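**Flilton消息** 周日下午，Cokeck零件间的门一直开着。散件周转盒的整理还没收工，白桌子上橙黄色的盒子两边摆开，中间一只不锈钢方盘。今天要弄完的是最后三类：小号线束、推拉式电磁铁、圆形红色电路板。

先说数。登记表上总共3000件，八月搬库的时候混到一块的。分到周日中午，剩77件没有归类，大多是标签对不上，或者压根没标签。负责零件间的Jocelyn Ocampo说晚上之前能清掉，“清不掉就周中再来一次，但是不想再来了。”

搬库的事之前报过，这里简单讲。Cokeck原来的库房在Arruda路，租约到期，东西装箱运到Flilton这边。装箱赶，同一只纸箱里什么都有，线缠着线，板子夹在泡沫里。到了新地方先堆着，堆了几个星期。这期间维修台要领一根线束得翻好几箱，翻不到就重新订，于是又多出一批新的。库存越找越多，帐面和实物差得离谱。

线束最麻烦。细，软，互相勾住，一拎起来一串。小的一组里有红线、黑线，再加一对黄绿双绞，看着都差不多，长短和端头有区别。原先按颜色分，分了一上午发现不行，改按端头分，前面做的等于白做。Ocampo承认这是她定的规矩，她定错了。 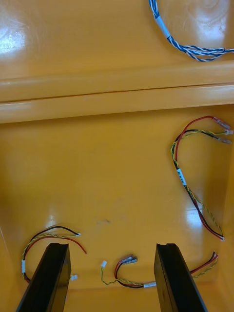
后来的办法是一盒少放。每盒只放几组，松松地盘着，别打结，别用皮筋捆。皮筋放久了发粘，粘在绝缘皮上撕不下来，上一批就有这么报废的。换成纸条，写上料号，绕一圈。纸条不够用，临时拿打印纸裁的，宽窄不一，凑合。

另一个问题是蓝白色的那种双绞线。登记表里没有单独一行，有人记在“其他”，有人记在“信号线”，还有人直接没记。周日上午统一了，归信号线，表格已经改过。之前按“其他”领走的不追，从现在得数开始算。

电磁铁这边进度快一些。东西有分量，不缠，一个一个拿就是。裹蓝色胶带、带弹簧推杆的那种占多数，客户那边的Tiltel售货柜门锁里用的就是类似规格，坏了整只换，所以备得多。维修台的Wilfredo Bañez周日也来了，本来是来取件的，取完留下帮忙，一直帮到傍晚。

他提了个意见，现场就采纳了：推杆朝向不用管，黑色引线得顺出来，别压在本体下面。压着的话，下次伸手去拿，一扯线，焊点就松。Bañez说他修过的退货里，有一部分毛病不在线圈上，就在引线根部。“拿的时候拿身子，别拎线。”这句话后来写在了墙上的白板上，字很大。
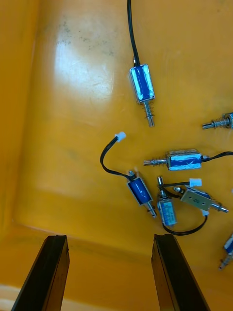

领用规则也跟着改。以前是谁用谁拿，拿完口头说一声，月底对不上也就对不上了。新规则周一早上八点起执行，内容如下，贴在门后：

- 领件在表上签名，写料号、数量、用在哪台
- 一次领用超过20件的，提前一天说
- 拆下来的旧件不进橙色盒，放门口灰箱
- 拿错了放回原盒，不确定原盒是哪个，放方盘里，别硬塞
- 盒子不叠放

最后一条有争议。盒子不叠，架子就不够。零件间现在有两排架，Ocampo算过，照现在的放法，还差一排的位置。新架子已经报上去，批没批不知道，价格也没谈定。在那之前一部分盒子只能先留在桌面上，桌子就没法干别的。Bañez的建议是浅盒可以叠，深盒不叠。Ocampo不同意，理由是有人一定会把深盒也叠上去。没有结论，下周再说。

电路板放到最后。圆形，红色，带绿色接线端子，中间有孔。数量不算多，但是挑剔，不能跟金属件混放，不能面对面摞。原本打算每块套防静电袋，袋子订了没到，供货那边说周二。这两天先平放，一盒几块，不摞高。

接线端子的螺丝也要查一遍，搬的时候有松掉的，掉在箱底捡出来一小把，型号不同，配回去要花时间。这件事排在袋子到货之后，由维修台做，零件间不管。 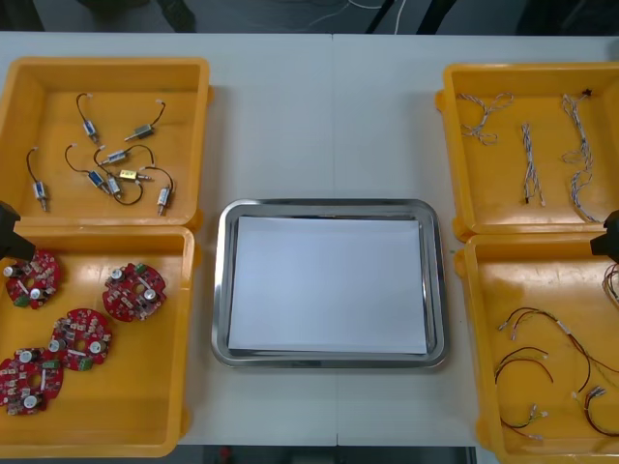 晚饭前又过了一遍77件里剩下的。能认出来的归回去，认不出来的拍照发到群里，让各台的人自己认领。有几件当场就有人回了，是早就停产的型号留下的，配不上现在任何一台，但也没人肯说扔。另装一盒，盒上写“待定”，放最下层。

外径相近的小圆柱件也重新看了一遍。之前图省事，短轴的、长轴的放一起，领的时候靠眼睛。现在先按引线插头分，插头一样的再看轴。金色外壳的数量少，跟银色外壳、蓝标签的容易混，混了不一定装得上去。分到后半段，眼睛花，Bañez说歇会再弄，歇了十来分钟，门口喝水。

对外面的人来说，影响主要是两点。一是送修。上周起因为整理，维修台收件慢，有几单说好三天的拖到了一周，Cokeck这边的说法是周一恢复正常，积压的单子按收件先后处理，不插队。催单请打前台，别直接打维修台的电话，打了也不接。

二是散件零售。以前Arruda路的窗口可以零买线束和电磁铁，给自己修东西的人行了不少方便。搬过来以后窗口停了，问的人很多。Ocampo说窗口会重开，位置在Flilton楼下东侧，先只卖线束，每人每次最多20组，电磁铁要等库存核准以后再说，电路板不零售，以前也不零售，有人记错了。重开的日子没给，只说“架子到了就开”。

价格暂时不变。老顾客手里还有没用完的领料券，照用，不过背面要重新盖章，章在前台。

周边住户提过的噪音问题顺便问了一句。搬库那几天货车晚上进出，确实吵，后面不会再有夜里卸货，最晚到下午六点。楼道里堆的纸箱周日已经清出去大半，剩下的等收废品的来，预计周一中午前拉走。自行车还是请不要靠在货梯门边上。

截稿时灯还亮着，桌上的盒子还没全部上架，登记表最后一页在补签名。最终的数字零件间周一上午发，发了再更新。

*更正：本文早先一版把零件间开始领用的时间写成周一下午，应为周一早上八点。*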